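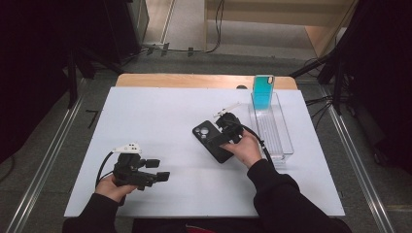
vkuruc replied:
Two weeks with the Pasis pair so far. Handheld, wired, 220 g each. Phone cases are the worst item in our set. They lie flat and the pads need an edge to get under.

shih_sf replied:
Which pads? The stock ones on mine slid on anything glossy. Darnenier sells a softer set, 4 to a pack.

vkuruc replied:
Stock. I don't see sliding, only missed edges on the first close.

Waraporn R. replied:
Disagree that it's the pads. Jaw travel is short by 2 mm against the spec sheet. I measured both units in March and support told me it was within tolerance.

shih_sf replied:
Mine measure fine. Did you zero them after plugging in the cable?

Waraporn R. replied:
Yes, every session.

charoen_s replied:
Compare the Hutano before you buy. Heavier handle, but the jaws open wider. Cable strain relief is poor on it, and I replaced one after 17 days.

vkuruc replied:
Keeping the Pasis for now. Will order the soft pads and post numbers.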